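Section 4: Setting Up the Bathroom

This section covers the Brulon vanity and the small items kept on it. Complete Section 3 (water supply and drain connection) before you start. If your unit was delivered to a Prembridge apartment, the supply lines are already in place and you can skip steps 1 and 2.

You will need:
A soft cloth
Mild dish soap
A level
The silicone supplied in bag C
The drain key supplied in bag D

4.1 Before first use

1. Check that both shutoff valves under the vanity are closed. Turn each one clockwise until it stops.

2. Open the cold valve a quarter turn and look for drips at the fitting. Tighten by hand only. Repeat for the hot valve.

3. Set the level on the countertop, front to back and then side to side. Adjust the rear feet first. The front feet are only for fine correction.

4. Peel the protective film from the metallic trim along the front edge. Start at one end and pull slowly at a low angle. Film left on for more than 60 days gets brittle and comes off in pieces.

5. Wash the basin and countertop with mild dish soap and warm water. Rinse and dry.

CAUTION: Do not use scouring powder, steel wool or bleach tablets on the countertop. The gloss finish scratches easily and can't be polished back.

6. Run a bead of silicone where the countertop meets the wall. Smooth it with a damp finger and leave it overnight.
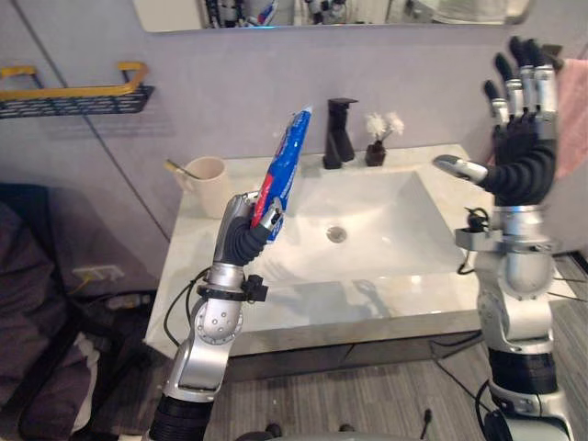 7. Open both valves fully and run the water for one minute. Check under the vanity again while the water is running.

Note: The first water may look cloudy. It clears once the air is out of the lines.

4.2 Placing everyday items

The countertop is shallow at the sides, so keep only what gets used every day on it. Everything else goes in the cabinet or on the Turunen wall shelf, if you ordered one (part 405).

1. Put the cup or toothbrush holder on whichever side is closer to the outlet-free wall.

2. Store toothpaste upright in the holder with the cap closed. Dried toothpaste leaves a dull ring on the countertop. If you find one, lay a wet cloth over it for a few minutes and wipe. Don't scrape it.

3. Keep the soap dish at least a hand's width from the wall so the silicone can dry between uses.

4. Leave the middle of the basin clear. Cups and jars set down over the drain can chip the glaze when they tip.

CAUTION: Hair straighteners and curling irons must not be laid on the countertop, even on a towel. Use a heatproof stand. Heat marks are not covered by the warranty.

4.3 Cleaning the drain

Clean the drain once a month, or sooner if the basin empties slowly.

1. Place a bowl under the trap.

2. Fit the drain key into the drain and turn it counterclockwise. Lift the cover straight up.

3. Remove hair and soap residue. Rinse the cover in a bucket, not in the basin.

4. Refit the cover and turn the key until it is snug. Do not overtighten.

Note: Chemical drain openers will damage the seal. Replacement seals are sold in packs by Vondildale and fit all Brulon basins.

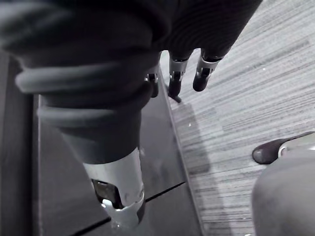

4.4 Floor care

Floors need attention more often than the vanity, mostly at the edges. Sweep or vacuum first so that grit isn't dragged across the finish. Where a dark, smooth surface meets carpet, work along the line between the two with the narrow vacuum nozzle and keep wet mops on the smooth side. Dark finishes with a slight gloss show water spots, so dry them with a cloth as you go. Carpet should be vacuumed only. If it does get wet, press a dry towel onto it, change the towel when it is soaked, and keep the door open until the carpet is dry to the touch.

1. Use a flat mop that has been wrung out well.

2. Mix 100 ml of floor cleaner into a full bucket of water. A stronger mix leaves streaks.

3. Mop toward the door.

CAUTION: Wet smooth flooring is slippery. Keep children and pets out until it has dried.

For replacement feet, trim or bag contents, see the parts list in Section 7. Have your order number ready when you call.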